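Ticket 2970: Refund not received, Durnonari to Zamudio coach

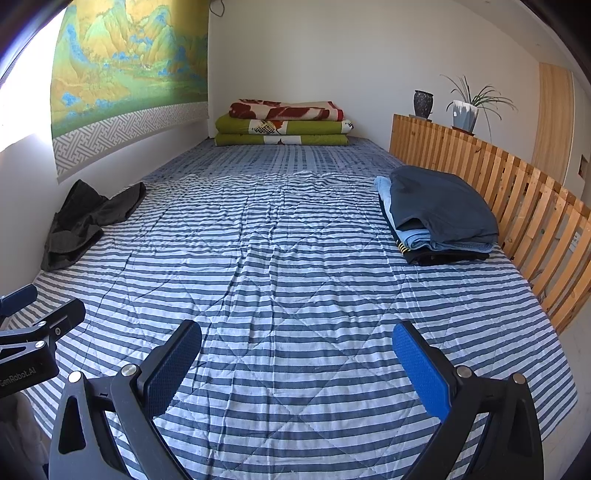

Striped comforter on the bed

Status: Open
Customer: Kaj Vídalín
Operator: Fokley

Wed 25 December. Coach canceled 2 hours before departure. Customer booked a room at the Sondov and claims 200 for the night plus the unused fare.

Update 1: Fare refunded to card. Hotel claim rejected by the system as "no receipt." Receipt was attached to the first email.

Update 2: Receipt uploaded again by Eyvindur Mogensen. Claim reopened and sent to Fokley. Reply due in 9 working days.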